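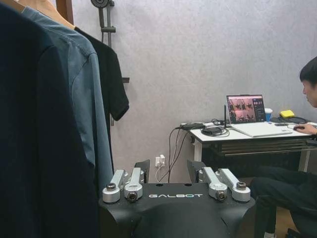 Photo: Vaida Sepp

Claltstead Folklore Archive: household beliefs and charms
Progress report to the Kelance Fund, 2019-05-26

Cataloguing is on course. The collection holds 1,484 record cards, and nearly 400 of them are still to be entered. Most of those are in the Lukoševičius bequest, where the handwriting is small and several informants share a surname. Ilze Toom is working through them parish by parish.

The largest group so far is to do with warding off illness: iron under the threshold, salt on the sill, turning mirrors after a death. We had planned to put all of this under one heading. Maarja Vītola has argued for keeping the death customs apart, as the informants themselves did, and we have changed the subject list to match. The 186 cards already entered under the old heading have been moved.

Recordings. Crisóforo Cuautle has copied 20 of the reels. Two have bad print-through and one was labelled as charms but is a talk on beekeeping. It stays in the series with a corrected title. Transcripts are behind the copying by five reels.

Permissions. Letters went to families in February. Replies have been friendly on the whole. One family has asked for a grandmother's name to be left out of the public catalogue, and we have agreed.

Website. The search page built by Ukance works, but it does not handle dialect spellings. A search for "wart" misses "wret" and "wrat". Chak-lun Tai is drawing up a list of variants, and Ukance will load it at no extra charge.

Spending is within budget apart from postage, which is slightly over. We ask to move the unspent travel money to transcription. No other changes to the grant are requested.

Next period: finish the bequest, catch up on transcripts, and send the draft guide to readers for comment.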